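社区旧物交换站二月起调整收件办法

Travcombe旧物交换站开到现在，收件一直是随到随收，居民把东西放在门口的长桌上，登记一下就可以走。今年收进来的物品比去年多出不少，截至上月底登记在册的有3,940件，其中已经换出或领走的有1,657件，剩下的都堆在后面两间库房里。库房的过道已经窄到推不进小车，所以从明年二月起，收件办法要做一些改动。

第一项改动是收件时间。以后每天只在上午收件，下午专门用来整理和换领。上午没赶上的，请不要把东西留在门外。上个月有一箱书在外面放了一夜，淋了雨，只能当废纸处理。如果确实只有下午有空，可以提前打电话约，我们会在登记簿上留一个位置。

第二项是每户每次的件数。原先没有上限，改动后每户每次最多20件。书籍按捆算，一捆算一件，捆的时候请把开本差不多的放在一起。餐具按套算，缺一两只的也可以收，但请在纸条上写清楚缺什么。搬家清空整间屋子的住户不受这个数目限制，可以填一张单子，由我们安排时间分批收。

第三项是分类。交换站现在把物品分成五类：书籍文具、厨房用品、玩具、小工具、杂件。前四类好办，麻烦的是杂件。凡是一时说不清该归到哪里的东西，过去都进了杂件箱，箱子满了再换一个，结果想找一个灯座或者一把旧锁的人要翻上半天。

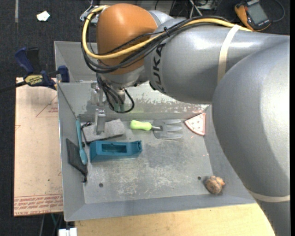 从二月开始，杂件箱不再单独堆放，每周清一次。能归到前四类的归进去，归不进去的贴上标签，写明收进来的月份，摆到靠窗的架子上。上架满三个月没有人领的，转给Irnum的旧货行，由他们按斤收走，所得的钱用来买标签纸、绳子和收纳盒。原主如果不愿意转出，请在登记时说明，到期我们会通知取回。

有几样东西仍然不收：床垫、枕头、已经开封的化妆品、没有盖子的油漆桶、过期的儿童安全座椅。带电池的小电器请先把电池取出来，电池另外放进门边的回收筒。刀具可以收，刀刃要用厚纸包好。玻璃器皿请用报纸隔开，不要直接叠放。

换领的规则基本不变。交来一件可以领走一件，不要求价值相当；没有东西可交的，也可以每月免费领三件。大件家具需要自己找人搬，交换站只借手推车，用完当天归还。手推车目前有两辆，其中一辆的轮子正在修，修好之前请大家错开时间。

另外说一下分站的事。Liepiņa街的分站上个月试开，登记的住户有149户，比预想的多，主要是附近几栋楼的年轻家庭，交来的大多是童书和婴儿衣物。衣物本来不在五类之内，分站暂时单独挂了一排衣架，总站这边还没有地方，请要交衣物的住户直接去分站。Stinitow那边也有居民来信问能不能设点，场地还没有着落，有消息会在下一期写出来。

新的登记表已经印好，放在总站和分站的门口，可以先拿回家填。旧表用到一月底为止，手上还有旧表的，在空白处补上类别就行，不用重新抄一遍。

2022年10月21日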